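**Ticket 1075 — Cube episodes rejected at import, Bustelthorpe cell**

Opened by: Yaryna Derkach
Date: September 26, 2026
Status: open, workaround in place

## Problem

We need 1000 good episodes of the cube task for the Zisten training set. The importer threw out 206 of the last batch with "object pose missing." Operators marked all of them as good, and the arm logs look normal.

The plain cube has no tag on the sides facing our camera, so the tracker gets nothing for it. The two tagged cubes next to it are fine.

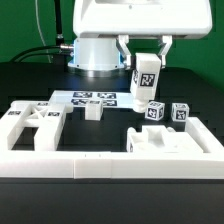 Myroslav Zhuravel: I don't think the cube is your whole problem. The importer only asks for a pose on objects listed in the task file. Check if somebody added the plain one to the list. Drallville had the same error in December and it was the list.

Checked. He is right, the plain cube was added as `cube_c` with `required: true`. The change came in with the Lytvynenko config merge.

## Steps tried

1. Set `required: false` for `cube_c` and ran the importer again. 184 episodes passed, 22 still fail.
2. Opened the 22. In these the tracker loses a tagged cube while the finger is down beside it — the pose drops out and doesn't come back before the episode ends. 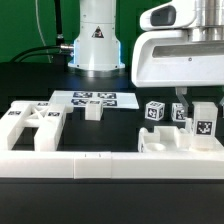 3. Raised the dropout limit in the importer. No change, so I put it back.
4. Moved the 22 to `hold/`. Please don't delete them, the joint data is still usable.

## Next

- Myroslav to look at filling the gaps from gripper position
- Re-record the 22 if that doesn't work
- Add a task file check before each session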